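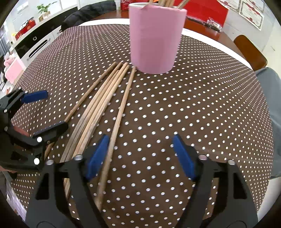
Can a Robot Help With the Chores Yet?

If you have ever been told to clear the table when you were right in the middle of something good, you have probably wished for a robot. Grown-ups wish for one too, maybe even more than you do! People have been dreaming about robot helpers for a very long time, and since robots can already build cars and explore Mars, you might wonder why there isn't one in your kitchen putting the spoons away.

Well, let's think about one small chore together, a chore so small that you could do it while humming a song. Let's put some chopsticks back in a cup.

First, your eyes find the chopsticks. Easy for you! You don't mix them up with the dots on a tablecloth or the shadow next to the cup. A robot looks through a camera, and a camera only gives it a great big pile of colored specks. The robot's computer has to work out which specks are chopstick and which are table. When several chopsticks lie right up against each other, all nearly the same color, it is quite hard to tell where one stops and the next one starts.

Next, your fingers pick one up. Try this slowly the next time you set the table, and pay attention to your fingertips. You may feel the stick roll a tiny bit, and you squeeze a little more without even deciding to. Your skin is telling your brain what is going on the whole time. Lots of robot hands can't feel very much at all. Many of them have just two fingers that open and close like kitchen tongs, and a thin stick lying flat on a table is about the meanest thing you can ask a pair of tongs to grab – there is hardly any room to get underneath.

And then comes the part that makes engineers groan. The chopstick is lying down, and it has to end up standing. So the robot has to turn its wrist just so, lift the stick over the rim, find the opening, let go at the right moment, and not knock the cup over while it is at it. If there are chopsticks in the cup already, the new one has to slide in between them.

How do you teach a machine something like that?

One way is to write down every single step, the way you would write out a recipe. That works very nicely in a factory, where the same part comes down the same belt to the same spot all day long. It works badly at home, because homes are messy and every day is different. Yesterday the cup was by the window and today your brother has it.

Another way is to show the robot. A person holds a pair of grippers, one in each hand, with cameras on them, and does the chore with those instead of with bare fingers. The cameras record what the grippers "see" as they move. Afterward a computer studies the recordings and looks for patterns, a bit like the way you learned to tie your shoes by watching somebody's hands go around and around. 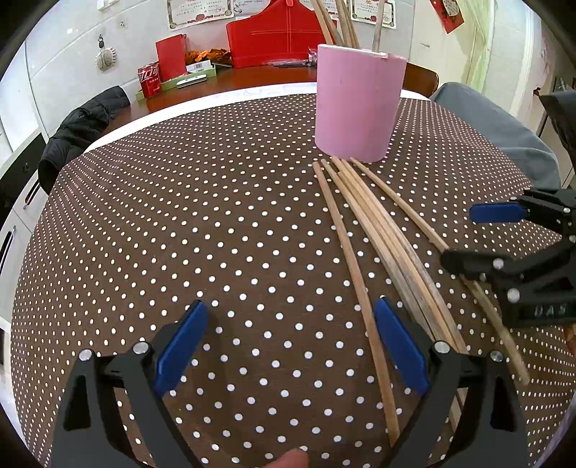

One time is never enough, though. Imagine a learner called Erari, a robot who has only watched the chopstick chore 3 times. Erari might do a fine job if everything is in just the same place as before. Slide the cup over to the other side of the table and poor Erari may be lost! Now imagine that Erari has watched it 996 times, with cups in different places and sticks pointing every which way and all sorts of tablecloths. Now it has a much better chance, because it has had to deal with all those little changes.

So, can machines do our chores yet? Some of them, yes. There are robot vacuums that bump their way around the living room, and a dishwasher is a sort of robot too, if you think about it, although you still have to load it yourself. In warehouses and on shop floors, machines carry boxes and sort packages for hours and hours. What they still find difficult is the fiddly stuff – folding a sweater, picking up thin things, tidying a drawer where everything is jumbled together. Some robots in laboratories can do jobs like these, often slowly, and they can get stuck when something surprises them.

Try being the robot

You need 2 people, a cup that won't break, and 4 chopsticks (pencils are fine too). Lay the sticks flat on the table. One person is the robot and may use only a thumb and one finger on each hand, held out stiff and straight. The other person moves the cup to a new place before each turn. See how long it takes to get all the sticks standing in the cup.

When you have both had a go, put on a pair of thick winter mittens and do it again. Your fingertips can't feel much through the wool, so you will have to watch very closely. Then swap places, and don't forget to pick up any sticks that rolled under the table!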